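How to lay out a taped paper grid on a work table

I was doubtful about this. Brown paper and painter's tape sounded like a craft project that would be in shreds by lunch. Most of the guides I found want you to buy a printed mat, and the one Prultivia sells is nice enough, but I don't see what it does that a roll of paper can't.

Start with heavy paper. The thin stuff tears when you lift the tape to fix a line, and you will be fixing lines. Overlap the sheets by 2 inches and tape the seam underneath.

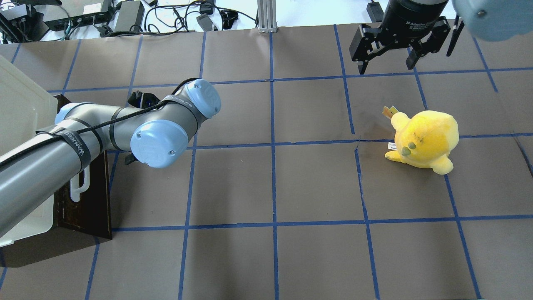 Mark your spacing along all four edges first. I went with 6 inches. Run the long strips, press them down from the middle out, then do the cross strips. Don't stretch the tape - it creeps back overnight and the corners drift. Some people swear by a laser level. I used a yardstick and can't say I missed the laser.

You will get creases. I've read that a warm iron takes them out, and it took out maybe half of mine.

Before you call it done, set something soft and bright on the grid and look at it from where you'll be standing. If you can't tell which cell it's in, your squares are too small.

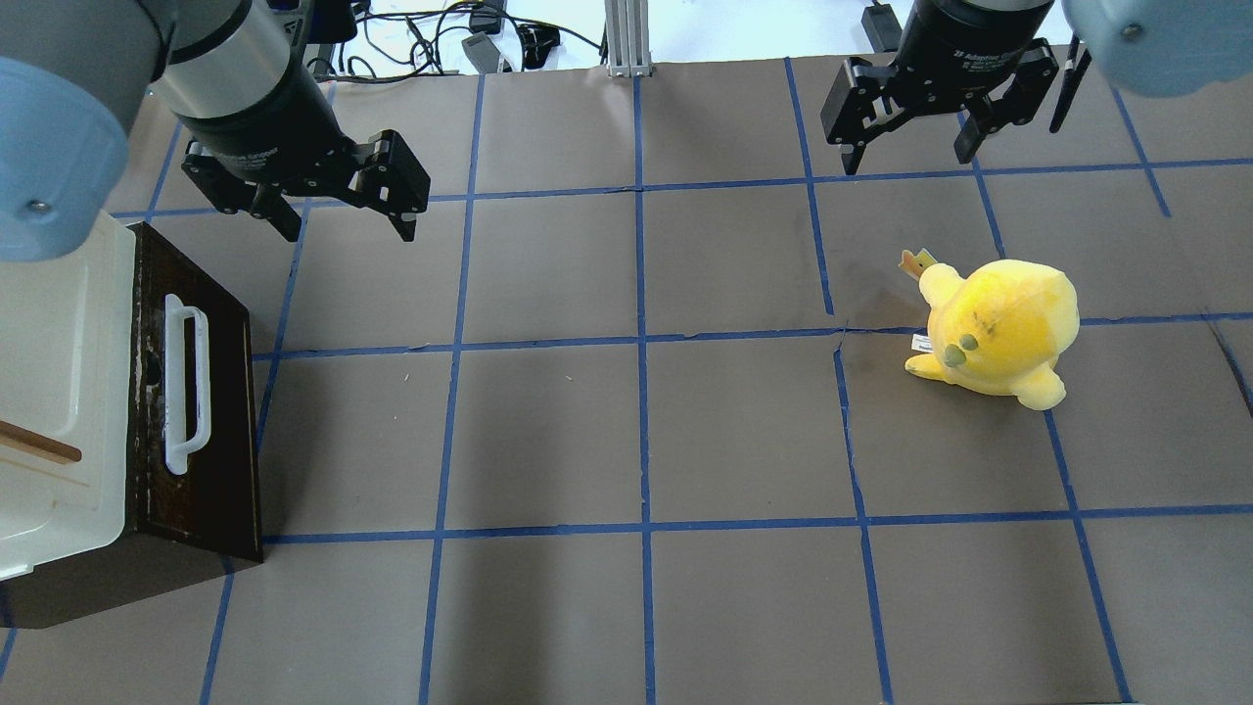
Yellow plush chick sitting across a tape line, right of center.

Leave the offcuts of tape somewhere handy. A strip will lift by April, whatever the label says.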